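Before the Arm Moves: Writing Rules for the Simulated Room

A household robot now spends most of its early life in rooms that do not exist. Its first tables, chairs and cups are drawn by a computer, and it may fail at clearing them many times before a physical machine is allowed near a real dinner plate. The practice is sensible and inexpensive. It has also grown up with very little written guidance, and the organizations that depend on it have begun to ask what a good simulated room should contain, who should approve it, and what a result obtained there may fairly be said to prove.

The Gatwood Guide is one attempt at an answer. Prepared over 13 months by a working group drawn from robot developers, test houses and care providers, it was released for trial use in July. It runs to 30 clauses, most of them short. It does not tell developers which software to use or how a robot should be trained. Its subject is the scene itself: the furniture, the objects, the light and the record kept of each.

The need was felt most sharply in procurement. Amaral, an operator of assisted living residences, had received test reports from several suppliers of table-clearing robots. Each report gave a success rate, and none described the rooms in which that rate had been earned. One supplier had placed a single cup on a bare surface. Another had filled its tables with dishes but had removed every chair. The figures could not be compared, and the residences had no basis on which to choose among them.

Under the Guide, every test scene must have a scene sheet. The sheet lists the fixed furniture and the movable objects separately, states the size and assumed weight of each movable object, and identifies the version of the scene file. Lighting is recorded as well. A scene whose sheet is incomplete may be used for development, but results from it may not appear in a report to a customer.

Clause 9 deals with furniture that stands in the way. In a home, chairs are seldom pushed in neatly, and a robot that can reach a table only from an open side is of limited use. The Guide therefore requires that at least half of the scenes in a dining set include seating near the table, and that some of it stand where a mobile base might reasonably wish to pass. Thin and open structures receive special mention. Wire seats, slatted backs and narrow legs are difficult for depth sensors to read, and a simulation that treats them as solid blocks, or leaves them out of its collision model, can give a false picture of how safely a machine moves.
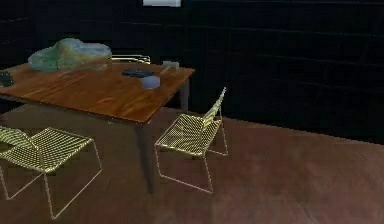
A simulated dining area with a wooden table, wire chairs and a small group of objects on the tabletop.

The choice of objects is covered in the clauses that follow. Reviewers of early drafts were concerned that developers would select only items their grippers handled well. The Guide asks for a mix of regular and irregular shapes, and it asks that some objects touch or partly hide one another from the robot's main viewpoint. A cylinder standing alone is an easy target. The same cylinder against a flat item of similar height calls for a decision about approach, and that decision is what the customer is paying for.

Light was the subject of longer debate. Several members favored bright, even illumination on the ground that it made results repeatable. The care providers disagreed, observing that residents often keep their rooms dim in the evening and that staff do not turn on every lamp for the benefit of a machine. The final text requires both conditions. Results for dim scenes are to be reported separately and may not be averaged into a single figure with the rest.

Durnholm, a test house that took part in the trial, applied the draft to its existing library of about 3000 scenes. Much of the work was clerical. Objects had been added over the years without names, and identical tables appeared in different folders at slightly different heights. The laboratory has since adopted the rule that no scene is changed in place. A chair moved by the width of a hand produces a new version with a new number, and the old one is kept for as long as any report refers to it.

Nolarer, which develops arms for domestic use, raised a practical objection. Its engineers generate scenes automatically, with positions drawn at random before each run, and a sheet prepared by hand for every arrangement would have brought their work to a halt. The Guide was amended to accept a single sheet for a family of scenes, provided that the limits of variation are stated and the random seed for each run is stored. A reviewer must be able to restore any arrangement on request.

Approval is assigned to 2 people. One checks the scene against its sheet. The other, who may not belong to the team whose robot is under test, opens the scene from the robot's starting viewpoint and confirms that the task can be carried out as written. The second check is brief, but trial participants reported that it caught objects floating slightly above a surface, objects set partly inside one another, and instructions naming an item that had been deleted.

The Guide is careful about claims. A report based on simulation alone must say so on its first page, and the words "safe" and "proven" are not to be used in its summary. Physical trials remain necessary before any machine is placed in a residence. The working group will receive comments on the trial text through the winter, with the clauses on soft and deformable objects expected to draw the largest share.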